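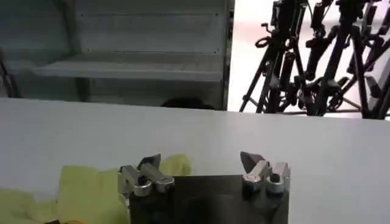

A lime cloth on the white table at Carkbridge, waiting its turn.

Hi, I'm Shiela Belmonte and I run Mangubat, a small laundry-and-folding school in Carkbridge. Yes, a school for folding! We teach people how to sort, fold and put away their washing, and we've been at it long enough now that I can do a fitted sheet while talking on the phone (badly, but it goes in the cupboard).

I started out doing the linen for a motel in Fluvbridge, 101 beds in the busy season, and I loved it. The early mornings not so much. When the motel changed hands I had a garage, a big white table and a lot of opinions about tea towels, so I put a notice up at the shops and 14 people came to the first class. A couple of them still drop in for a cuppa and to tell me I've changed my method.

Jayson Dizon joined me two years later. He's a tailor by trade and he knows fabric far better than I do – what creases, what stretches, what you should never hang by the shoulders. He takes the mending nights and the kids' holiday sessions, and he's the one to ask if your favourite jumper has gone a funny shape.

Every class begins with a crumpled cloth. I like a bright colour on a white table, you can see every fold and it's much easier to find your corners. You shake it out, lay it flat, smooth from the middle, and then we start. Cloths first, then towels, then shirts, and sheets right at the end when everybody's warmed up and a bit silly.

We also go out to people's homes around Carkbridge and Daveveck to help with linen cupboards, moving house, new babies, that sort of thing. I'll bring the baskets and labels, you put the kettle on. If there are things you don't want any more we'll bag them up and I'll drop them at the op shop on my way home.

The beginners' course is $175 for the full set of evenings and that includes a set of cloths to take home and practise on. Mending nights are pay as you go. We have a break over August while Jayson visits his family, but I still check the messages, so leave your name and a number and I'll ring you back after tea.

Parking is around the back, past the lemon tree. Come in the side door, the front one sticks.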